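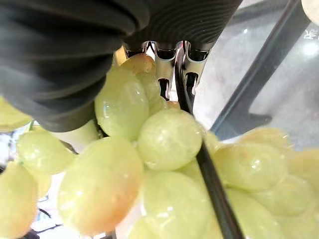
The fourth run of the morning was entered in the log as Run 4, Fruit, Bimanual, and under Remarks Wakana Sakai wrote "see below" and left the space below empty.

The rules for the household category at Odstead allowed each student team one object from the Soft list. Most teams took the sponge or the folded towel. The Lundemik team had taken the grapes because Bảo Mai was ill on the day the form was due, and Eliseo Espinoza had filled it in alone. The form could be amended until the end of November. It was not amended.

A bunch of grapes has no fixed shape. Its center of mass moves when it is lifted, and the stem cannot be relied on to hold everything attached to it. The team's first controller treated the bunch as a rigid ellipsoid. It had worked well on a rubber ball and a bread roll. On grapes it closed both hands to the same width every time, and the club spent the winter eating what was left over.

The second controller was Bảo's. It split the job between the hands: the left took the load from above, and the right only followed, touching the lower side and correcting when the bunch began to swing. The right hand was not permitted to squeeze. Eliseo thought this wasted a hand. He and Bảo argued about it for most of a term, at first on the whiteboard and later in the comments of the source file, where the argument still was.

"Force limit on the right?" said Noemi Bellamy, who was faculty adviser and had driven the van.

"Same as yesterday," Wakana said.

"Which was what?"

Wakana turned the laptop around so she could read it. Noemi read it and turned it back.

The practice slot ran 55 minutes. Setup had used a large part of that, as the left arm had come up with a wrist offset left over from travel and had to be homed again. Eliseo did the homing. Bảo sat on the floor with his back against the wall and watched the joint temperatures, which were normal, and continued to watch them.

Tsutomu Shibata arrived with a clipboard. He was the technical judge for the category and was known to the older teams from the Tostier meets, where he had once disqualified his own former students over a cable tie. He asked whether he could observe a run. The rules did not allow a team to refuse.

"Go ahead when you're ready," he said.

Wakana released the hold. The left hand came in over the top and the fingers folded down in the order they had been given. The right hand stopped short, waited for the contact signal from the left, and moved in.
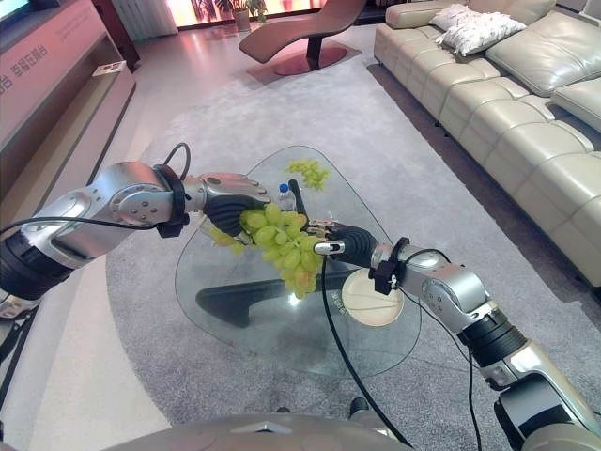

"What does your right hand do if the left one starts to slip?" Shibata asked.

"It holds its position and stops following," Bảo said from the floor. "Then the left lowers the bunch back to the table at half speed. The right doesn't try to catch anything."

Shibata wrote this down. It took longer to write than it had to say.

"And who decided that it shouldn't catch?"

Eliseo looked at the laptop. Bảo looked at Eliseo.

"We tested both," Wakana said. "Catching did more damage than setting it down. We have 50 trials each way. They're in the report, in the appendix."

"I read the appendix," Shibata said. "I wanted to know who decided."

"I did," said Eliseo. "I wrote the catching version. I ran the trials on it and then I took it out."

Bảo had not known that Eliseo had run all of them. The branch had simply been closed one night in spring, with a commit message that read "removed." He had assumed that Noemi had ordered it. He opened the file, scrolled to the place where the comments were, and read his own last entry, which was longer than he remembered and not very polite.

Shibata asked for the stop button to be demonstrated, and it was. He asked for the spare fuse and was shown the spare fuse. He initialed the sheet and tore off the yellow copy, and on his way out he told them that scoring would be out of 100 this year and that the Rocha bench was still short an extension cord, if they had one.

They had two. Noemi took one down the hall.

"Eleven minutes," Wakana said. "Do we go again or pack?"

"Again," said Bảo. He got up and went around to the keyboard. Eliseo moved over to make room. Bảo selected the comment block, all of it, his entries and Eliseo's, and kept his finger over the key.

"Leave the one about the bread roll," Eliseo said. "That one has the calibration values in it."

Bảo left that one and deleted the rest. Wakana started a new line in the log, Run 5, Fruit, Bimanual, and reset the timer.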